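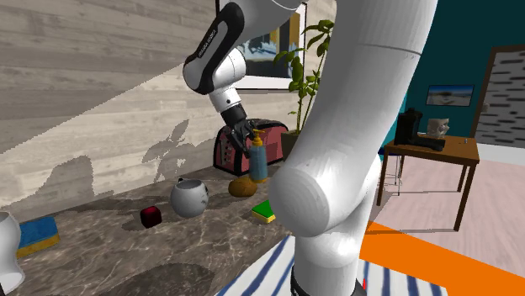
Marlina Sinaga wrote in to say her phone dies by lunch, she's had it two years, and do I reckon the battery's cooked or is she doing something daft? Bit of both, Marlina! I've killed plenty of phones in my own kitchen, so let me share what I do these days.

First up, the charging port. Mine went all fussy last January and I was ready to fork out for a new phone, when all it needed was a clean. Turn the phone off, get a wooden toothpick and a good torch, and go gently along the bottom of the port. You'll be amazed at the fluff (I got a wad the size of a pea out of mine). No metal pins, please, and no blowing into it, you only add spit.

Next, where you charge it. I used to leave mine on the windowsill over the sink, in full sun, in its thick rubber case. Terrible spot! Heat is hard on a battery. Now it lives on a shelf in the hallway, case off while it's plugged in, and I pull the plug when it gets to 80 per cent or so if I remember, which I mostly don't. 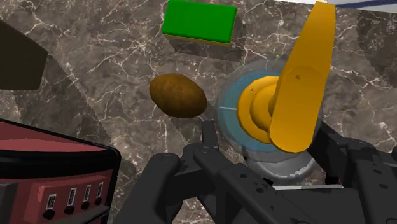 Kitchen bench, sponge and spud

If you cook from your phone like I do, pop it in a clear zip bag before you start. The screen still works through the plastic and the dough stays off the speaker. My old Nastbridge had flour in it till the day it died.

For a grubby screen I use a barely damp microfibre cloth, the sort you'd use on your glasses. Keep the window spray well away from it.

Now, power banks. My sister swears by her little Dirkumitz, 4000 on the label, and it's fine for one top-up at the cricket. I wouldn't bother with the 1000 ones, they're lovely and light but you'll be flat again before the drive home. Whatever you've got, charge it every few months even if it's just sitting in the glovebox... no, scrap that, get it out of the glovebox altogether, it's an oven in there in summer.

Marlina, try the toothpick first, then look under battery health in your settings. Mine said 63 per cent and I got a new battery put in that same week.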